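Student Engineering Group Newsletter
November 11, 2021

Assembly board: where the manipulation group has got to

The manipulation group has moved on from picking up blocks and is now working on the assembly board. Imke Gerlach leads the group this year, with Eugeniusz Duda on the arm controllers and Bożena Szewczyk on parts and fixtures. Notes from the current round follow. 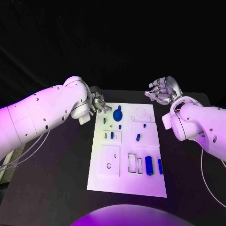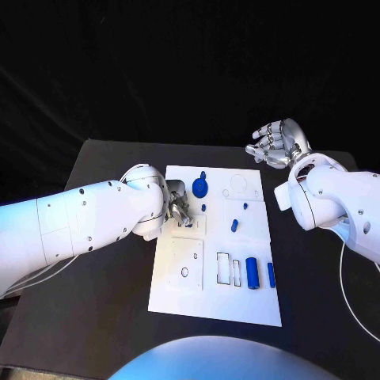 The two-armed robot at the board, left hand down by the parts in both views.

The task

The board is white, with raised plates and outlined shapes, and the loose parts are blue. A run is a sequence of moves given to the robot in advance: take a named part, carry it to a named place, let go, withdraw the hand. A move counts if the part is at rest in the right place once the hand is clear. A part that has been knocked over may be stood up again by the robot and still count. If anyone in the room touches it, the move is lost.

Each run has 15 moves. The time limit is 18 minutes, which is generous for the upright cylinders and tight for everything else. Kojo Laryea keeps the log and would like people to write the start time before the run and not afterwards from memory.

Grasping

The small pegs are the hard parts. The fingers have to come down close to the plate, and an error in height that would not matter on the large cylinder is enough to push a peg over. Eugeniusz has split the approach into two stages. The hand first stops above the part with the fingers partly curled, then comes down at a lower speed with the wrist angle fixed. The older single-stage approach is still in the repository under the name Brotix and should not be used for new runs.

Cylinders on their side need a different grasp. The present method takes them across the middle and turns the wrist before release. It works when the axis of the cylinder lies more or less across the board and fails when it points at the robot. Bożena has suggested nudging the part round with one finger first. This has been tried by hand-guiding the arm but not yet written as a routine.

The gear is picked up by the tab on its edge. Closing on the rim was tried in July and given up, as the fingers slid outwards under load.

Use of two arms

Most moves so far use one arm at a time while the other waits with its hand raised over the far side of the board. The waiting position was chosen so that neither hand crosses the middle during a pick. Handing a part from left to right is planned for next term. The planner (Tannous, version kept on the lab machine, please do not update it) treats the two arms as separate and has to be told about the shared space by hand. Hideaki Sakai has written a short note on how the limits are set. Read it before changing any of them.

Timing

The delay between the end of a move and the release command has been set to 700 milliseconds. At 500 the fingers sometimes opened while the arm was still settling, and small parts were dropped short. The longer delay adds little to a full run. The setting is in the common file, so a change made for one routine affects all of them — tell Eugeniusz first.

Cables

Check the slack in the arm cables before every session, with both arms moved slowly to their outer positions. A cable that catches on the table edge will pull the wrist off its path without stopping the run, and the log will show only a missed grasp. Two entries in last month's log are now thought to be this.

Still to do

Routine for cylinders pointing towards the robot (Bożena)
Repeat of the peg runs with the two-stage approach (Kojo, Imke)
First draft of the handover move, in simulation only (Hideaki)
Spare pegs, to the same drawing as the present set
Tidy the run log and agree one spelling for each part name

Members who want to run the arms need to have done the safety session and one run alongside Imke or Eugeniusz. Names go on the sheet by the lab door.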